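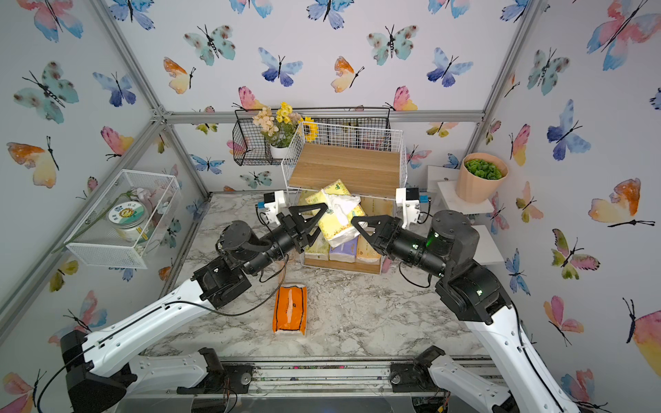 # Frequently asked questions about the Sostville Wage Subsidy

The Mayrhofer Letter covers the Sostville regional economy for people who live in it and pay for it. Since the subsidy was extended in June, the inbox has filled up with the same few questions, some of them polite.

## What is the subsidy supposed to do?

The city pays part of a new hire's wages so that firms will hire. Firms hire, workers spend, shops expand, tax receipts rise, and the program pays for itself. I've read the forecast twice, looking for the page where something goes wrong. It has no such page.

## How much money are we talking about?

The city covers 50 percent of wages for the first 9 months of each new position. After that, the employer is expected to have fallen in love with the employee.

## Is it creating jobs?

It is creating positions. Whether those are jobs depends on what happens in month ten, when the check stops. The city counts a position on the day it is filled and doesn't count it again on the day it's empty, so by the official measure the total can only go up. I wish my savings account worked this way.

## Wouldn't those firms have hired anyway?

Some would have. Economists call this deadweight, and the rest of us call it a nice surprise for the owner. The application form asks whether the firm would have made the hire without support. Try to guess what people write in that box.

## Why do you keep bringing up Skutilura?

Skutilura ran nearly the same program two valleys over, and did it first. Payrolls rose, the mayor cut several ribbons, and then the money ran out and payrolls went back to where they had been. The debt stayed. Sostville officials say our situation is different, and they're right that we have a bigger parking garage.

## My cousin got hired through the program. Are you saying that's bad?

No, I'm glad for your cousin. A paycheck is a paycheck. My complaint is with borrowing on a long bond to pay for a short one. The bond behind the subsidy runs well past the last subsidized shift, and your cousin will be helping to pay it off too.

## What about Emine Foods? They took the subsidy and they're growing.

Emine was growing before the subsidy, which probably helped them fill out the paperwork. They sell more each year to buyers outside the region, and that's where new money comes from. I'd count them as proof that a good business does well, with or without a plaque from city hall in the lobby.

## What would you do instead?

Fix the freight road, for a start. Trucks leaving the east side sit for 60 minutes at the rail crossing on a bad morning, and every firm I talk to mentions it before they mention wages. I'd also shorten the permit process. Neither idea comes with a ribbon.

## Do you want the program to fail?

I live here and own a house here, so no. If the positions are still filled 2 years from now, I'll print a correction in large type.

## Can I see the numbers you're using?

They come from the city's own quarterly budget report, available at the clerk's desk. Bring change for the copier. The office closes early on Friday.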